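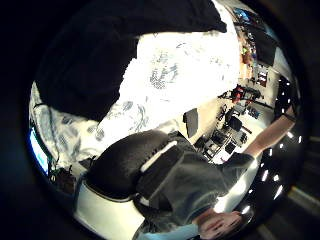
Duvet cover goes gray and stiff after washing - water or detergent?

Posted in: Laundry and Linens

larkspur52
We moved to Besberg in December and our bedding has felt wrong ever since. Same machine, same detergent, same line in the spare room. The white cotton covers come out stiff and a little dingy, and the towels are worse. At the old house I never had this. Is it the water, or am I using too much powder? I wash at 40 C with one full scoop. The Besberg water page just says "hard" and gives no number.

tomk_90
Hard water. Use more powder, not less. The scoop that comes in the box is meant for medium water. There should be a table on the back.

gusset
I disagree with tomk_90. Stiff and gray is what I got from using too much. It doesn't rinse out and it holds the dirt. Put one clean towel in the machine with no detergent, run it on warm, and stop it halfway through to look in the door. If there are suds, you have leftover detergent in your fabric.

tomk_90
You can have both. In hard water the soap gets used up by the minerals before it does any cleaning, and what's left behind looks like scum. Cutting the dose won't fix that. I lived with 24 grains for years.

Kavitha Nadar
I did alterations and linen repair for a long time and saw a lot of bedding that people thought was worn out. Most of it was fine after a strip wash. Fill the tub with hot water, add half a cup of washing soda, and leave the bedding in for four hours. Stir it now and then. Then drain it and run a full cycle with nothing added. Printed cotton can lose some color in hot water, so test a corner first.

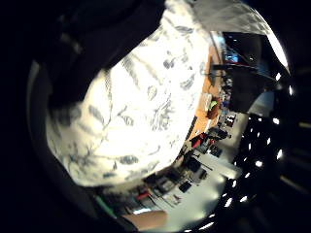
Gray prints on white are harder to judge, too, as the pattern hides the dinginess. Look at the hem or the inside of the button flap. If that is whiter than the middle of the cover, the fabric has picked something up in use or in the wash. Do the pillowcases separately, they always let out the most.

larkspur52
Did the towel test. Plenty of suds, so gusset was right about that part. The inside of the flap is a lot whiter than the rest. I have ordered a hardness strip as well.

gusset
Drop to half a scoop after you strip them. And skip softener on the towels.

mrs_fiker
Has anyone used the Predex inline filter? My brother-in-law swears by his. We have the Bednarek one and I can't say I see any difference in the sheets. The kettle is cleaner.

tomk_90
An inline filter isn't a softener. Depends what is in the cartridge.

larkspur52
Strip came back at 23 grains, so it is very hard. Tub water after the soak was the color of weak tea. The covers are softer now, but not like new. I'm going to try half a scoop plus two spoons of washing soda for a month.

tomk_90
23 is a lot. Half a scoop is too low for that, even with soda. I would stay at a full one and add an extra rinse.

Kavitha Nadar
Try the half first and check the flap again in a few weeks. The extra rinse is worth doing either way.

larkspur52
Will do. Towels are going in the tub tonight.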